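Skamgate Help > Student Projects > Manipulation

Hanger rotates in the gripper during waistband insertion

Our team is building a two-arm garment hanging demo for the December course review. Sequence: flatten the shorts on the table, take a wire hanger in the right gripper, push it into the waistband, lift. The first step works. During insertion the wire rotates between the fingers and the leading shoulder dives under the elastic instead of going into the opening. We get 3 good insertions in 35 attempts. The left arm is idle during this step.

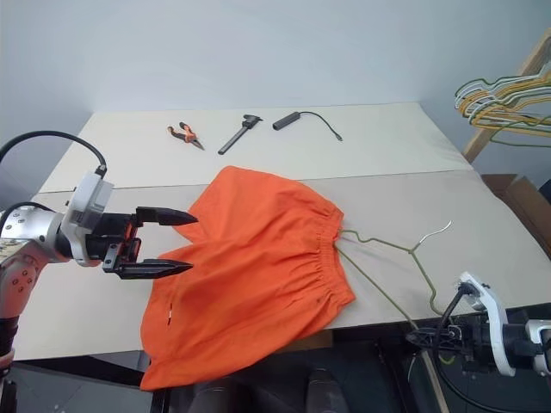 Hanger partly in the waistband. Right gripper closed on the wire, left gripper open.

Control is a policy trained on teleoperated demos, logged in Drarneteo. Grip force is already at the maximum we are allowed to set. Would more demos fix this, or is it mechanical? The wrist view is recorded too, but it is not yet an input to the policy.

Posted by frei_lab 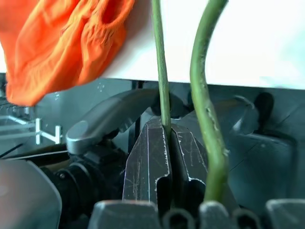 Hermine Rüegg
Answered at 4:10 p.m. | Accepted

Mechanical first. Your fingers are dark metal with scratched faces, and you are clamping a thin round section between them. Contact is close to a line, so there is almost no resistance to torque about that line. More force will not help much. Two changes:

Fit pads with a shallow V-groove along the finger axis. Cut the groove slightly narrower than the wire so that the pads do not bottom out on each other.

Move the grasp point closer to the hanger neck. You are holding it well down the wire, and any push at the shoulder acts through a long lever arm.

After that, use the left arm. Have it pinch the upper layer of the waistband and lift it 30 mm before the right arm moves. Record new demos with the pads fitted. The old ones contain corrections for slip that you don't want the policy to learn. Add the wrist view as an input at the same time, so you only retrain once.

Nuvodano_2
Answered at 6:35 p.m.

We had the same thing with a thicker hanger. Heat shrink on the fingers worked for us but it tears. Also randomize your start state. If every demo begins with the garment laid flat, the policy has no recovery when it bunches up.
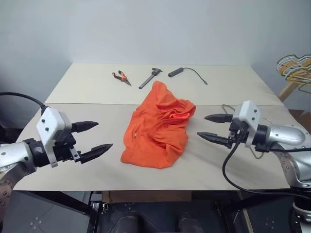
Bunched start, both grippers open.

Starts like this one should be in the training set. I would keep them as a separate flattening task and score it separately from insertion.

Comment from frei_lab: Pads are printing now. Groove is 2 mm wide. Will post the insertion rate when we have a full run.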